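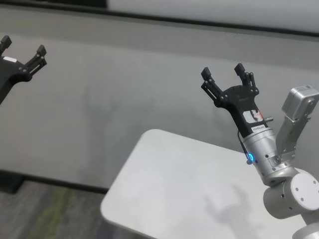 By Leopold Kälin
11/04/2025

A physiotherapy clinic in Semau is to offer free weekly sessions for people with long-term shoulder pain, after a trial over the winter drew far more interest than its staff had planned for.

The Mavromatis Clinic, on the upper floor of the old post office, opened the trial in January with places for 90 patients. It had 640 requests by the end of the first month, most of them from people who had been living with a stiff or painful shoulder for more than a year.

The new sessions will run on Tuesday evenings from the start of next month. Each lasts an hour and is led by a physiotherapist, with a second member of staff on hand to help people who find the floor exercises hard to get into. Patients can come through their doctor or put their own name down at the front desk.

Dionysis Vrettos, the clinic's lead physiotherapist, said many of those who applied had stopped using the sore arm for everyday jobs such as hanging out washing or reaching a high shelf.

"People rest it, and then they rest it some more, and after a few months the shoulder hardly wants to move at all," he said. "We start with very small movements. Some patients spend the first two weeks just sliding a hand along a table."

The course lasts eight weeks. The early sessions cover gentle stretching and posture, and light resistance bands are brought in from the fourth week. Patients are also given a sheet of exercises to do at home, which should take no more than ten minutes a day. Massage is not part of the course, although the clinic still offers it to paying patients.

Not everyone will be suitable. Anyone who has had a fall or a recent operation, or who has sudden pain with swelling or fever, is asked to see a doctor first. The clinic will also carry out a short check of neck and arm movement before giving anyone a place.

Of the patients who began the winter trial, a small number dropped out in the first fortnight, mainly over the travel. Buses from the Drerura side of the valley stop at six, and the clinic has moved one of its new groups to late afternoon as a result. Staff are still talking to the bus company about a later service.

Ines, a school cook who took part in the trial and asked for her surname not to be used, said she had been offered painkillers twice before she heard about the course from a neighbour.

"I can do my own hair again," she said. "It still aches when the weather turns, and I still can't sleep on that side. But I can lift the big pans down at work, and in December I couldn't."

Money for the first year comes from Wekon, the local health fund, which has agreed to pay for 190 places. The clinic had asked for more. Mr Vrettos said the waiting list would be taken in order of date, with a few places in each group held back for people whose work depends on lifting.

Wekon has 1521 members in the town and the villages close by, but patients do not need to belong to the fund to apply. It will look at the results in the spring before deciding whether to pay for a second year, and has asked the clinic to record how far each patient can raise the arm at the beginning and end of the course.

A similar class for knee pain has been discussed – though the clinic says it does not have the room for one at present.

Forms are available from the clinic's front desk on weekdays between nine and five, and from both pharmacies on the main street. People who applied for the winter trial and were turned down do not need to fill in a new form.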